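Startseite Institut Lehre Vorlesungen Skripte Kontakt

Lesezeit: 4 Minuten

Einführung in die Siedlungsarchäologie
Begleitblatt zur fünften Sitzung: Aufgelassene Siedlungen und die Frage nach dem Warum

1. Gegenstand der Sitzung

Die Sitzung behandelt die Wüstung Ullard, eine Höhensiedlung mit zugehöriger Ackerflur, die nach heutigem Kenntnisstand innerhalb weniger Generationen verlassen wurde. Vorausgesetzt wird die Kenntnis der Grundbegriffe aus der dritten Sitzung (Ortswüstung, Flurwüstung, partielle und totale Wüstung). Wer diese Sitzung versäumt hat, arbeitet das entsprechende Begleitblatt bitte selbständig nach.

2. Forschungsstand

Die ältere Literatur führte das Ende von Ullard auf einen kriegerischen Überfall zurück. Grundlage war eine Brandschicht im Nordteil der Siedlung, die bei den ersten Sondagen angeschnitten und ohne weitere Prüfung auf das gesamte Areal übertragen wurde. Benoît Roussel hat dem widersprochen: Die Schicht beschränkt sich auf zwei benachbarte Gebäude und liegt stratigraphisch unter dem jüngsten Begehungshorizont. Nach dem Brand wurde an gleicher Stelle also weiter gewohnt.

Aino Oksanen vertritt die These einer schrittweisen Abwanderung in das Tal der Ulia. Sie stützt sich auf die Keramik von Rantala, deren Randformen den späten Formen aus Ullard sehr nahe stehen. Offen bleibt, ob hier Menschen gewandert sind oder lediglich Töpferware gehandelt wurde. Diese Unterscheidung ist für die Klausur von Bedeutung.

3. Fundmaterial

Aus den Grabungen in Ullard liegen 2521 Keramikfragmente vor. Davon sind 1526 einer Gefäßform zuweisbar, die übrigen sind Wandscherben ohne kennzeichnende Merkmale. Hinzu kommen 439 Tierknochen, überwiegend von Schaf und Ziege. Der Anteil der Jungtiere steigt in den oberen Schichten merklich an. Roussel deutet dies als Zeichen knapper Futtervorräte – eine Deutung, die bei einer so kleinen Serie mit Zurückhaltung zu behandeln ist.

Metallfunde sind selten. Es fehlen insbesondere größere Geräte und unbeschädigte Gefäße. Ein derart ausgeräumtes Inventar spricht eher für einen geordneten Abzug, bei dem Brauchbares mitgenommen wurde.

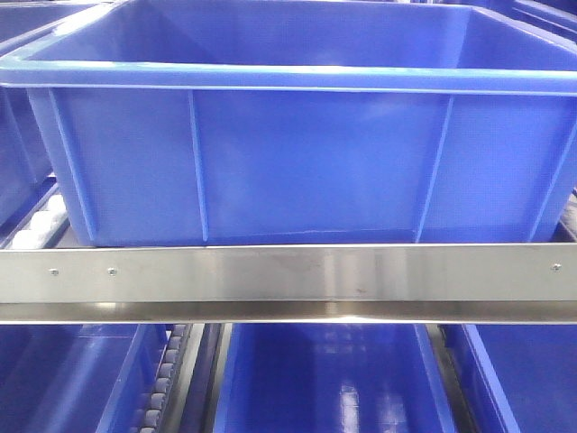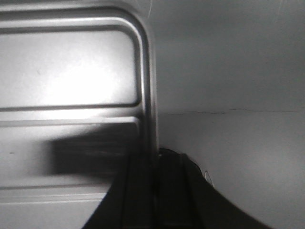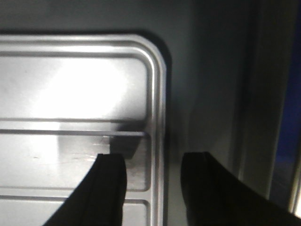

4. Vergleichsbeispiel Daltley

Für Daltley ist der umgekehrte Fall belegt. Dort lagen Mahlsteine, Vorratsgefäße und Webgewichte noch an ihrem Gebrauchsort, teils unter verstürztem Mauerwerk. Die Bewohner haben ihre Häuser demnach in Eile verlassen oder konnten nicht zurückkehren. Beim Vergleich ist zu beachten, dass Daltley vollständig, Ullard hingegen nur in vier Schnitten untersucht wurde.

5. Aufgaben zur Vorbereitung

a) Stellen Sie die Argumente von Roussel und Oksanen auf höchstens einer Seite gegenüber.
b) Erläutern Sie, welche naturwissenschaftlichen Verfahren zwischen Wanderung und Handel unterscheiden helfen.
c) Prüfen Sie, inwieweit Dürre als alleinige Ursache der Auflassung nachweisbar wäre.

Die schriftlichen Ausarbeitungen sind bis zur ersten Sitzung im Dezember im Sekretariat abzugeben. Verspätete Arbeiten werden nur nach vorheriger Absprache angenommen.

Stand: 2. Nov. 2018

Kontakt | Impressum | © Institut für Siedlungsarchäologie | Nach oben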